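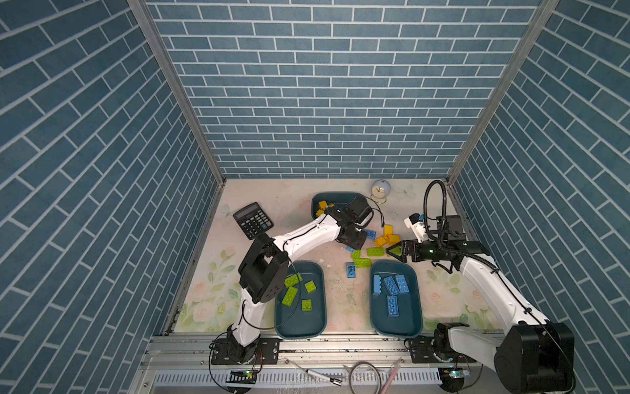
The brick-sorting cell, with a green brick in the right-hand gripper.

Open day at the Tindport workshop: your questions

Last updated 2018-02-23

When is the open day?
The next one is a Saturday in May. The exact date goes on the Visits page once the hall booking is confirmed. Doors open at 10 am and the last demonstration starts at 3.30 pm.

Do I need to book?
Only for the demonstrations. The rest of the building is open to anyone who walks in. Demonstration places are free and can be booked through the Visits page or by ringing the front desk on extension 1627.

How long is a demonstration?
It lasts 26 minutes, with time for questions afterwards. Please be at the door 5 minutes before your slot. We can't let people in once the arms are running.

What will I see?
Two robot arms sorting loose toy bricks into trays by colour. Yellow, green and light blue bricks each have a tray of their own. Tien-fu Lu runs the session and will talk you through what the arms are doing.

Are the arms controlled by a person?
For the first part, yes. An operator guides them by hand from the Sallano desk next door. After that the Wetitz software takes over and works from what it has learned. It is slower than the operator and it does drop bricks. We leave dropped bricks where they land until the run ends.

Why are there other things on the mat?
The calculator and the small clock stay in while the arms work. The software has to leave them alone and still find the bricks. The flowered mat and the blue brick-pattern walls are part of the same test – a plain background is much easier to work against.

Can my children have a go?
Not on the sorting cell. There is a smaller arm in the Tang room which children aged 5 and over can drive with a handset, 2 at a time. An adult must stay with them.

Is it noisy?
No. The motors hum a little and the bricks rattle when they fall. If you would like a quieter visit, ask for the first slot of the day, which we keep to half the usual numbers.

Can I take photographs?
Yes, but without flash, as it upsets the cameras. Please don't lean over the front rail to get closer.

Is there step-free access?
Yes, through the side entrance on the car park side. The viewing area is on the ground floor and has seats. Tell us when you book if you need a space at the front for a wheelchair.

What if I have to cancel?
Please let us know by noon the day before so we can offer the place to someone on the waiting list.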